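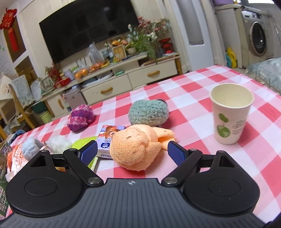 Hi, I'm Dae-han Kang, and I run Jirnetti, a small group that studies how robots can learn to tidy up by watching hands do it. We work in real homes because lab tables are too polite. Knit things are my favorite -- a rolled-up glove like the peach-orange one has no front, no handle and a different shape every time you put it down! Our last study, Atallah, used 234 demonstrations of soft items, each up to 4 minutes long.

What we found so far

Mixing the clutter helped a lot more than adding extra runs of the same tidy table (I lost a bet over that one). So now we pack all kinds of textures together, fluffy, crocheted, knotted, with a teddy bear in the back corner of the carton.
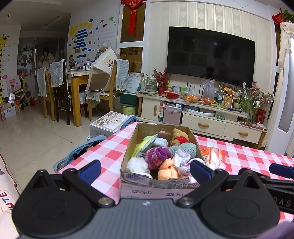 Come say hello

We're at Jostside, and the door's open Friday afternoons.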